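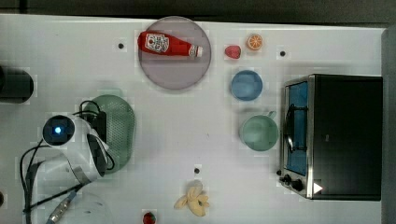 Grarkuvon open day, Biswood
September 8, 2022

I drove out to Biswood to see the Jalano, a tabletop arm that Grarkuvon wants to rent to people who'd like help tidying the kitchen. The brochure says it has been trained on 1,185 household items. The demo table had toy fruit, a few dishes and a toaster oven, so I'll leave that number with the brochure.

The arm itself is tidy enough, white with a black gripper. In one round it had hold of a small green object beside a pale green bowl. I'd have liked to see it try something greasy, or a real banana. I asked, and was told that was "on the roadmap for November".

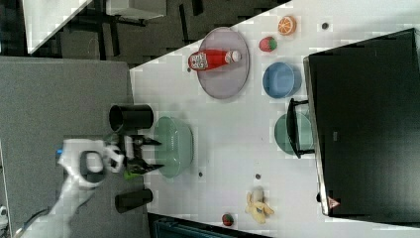 What it costs

The basic kit is $974, plus $300 for setup. The Ma service plan is another $592 a year and covers software updates but no travel. When I asked what happens if the gripper wears out, I got a colour leaflet.

The second round had the fingers down at the green colander, with the plate and the Heinz bottle further back.

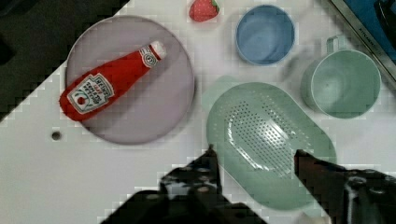 A colander is a fair test, I'll give them that, with all those little holes. My own sits in a cupboard under two pots and a lid that doesn't fit, and I didn't see anything at Biswood that would convince me this arm could cope with that. Parking was free and the coffee was fine.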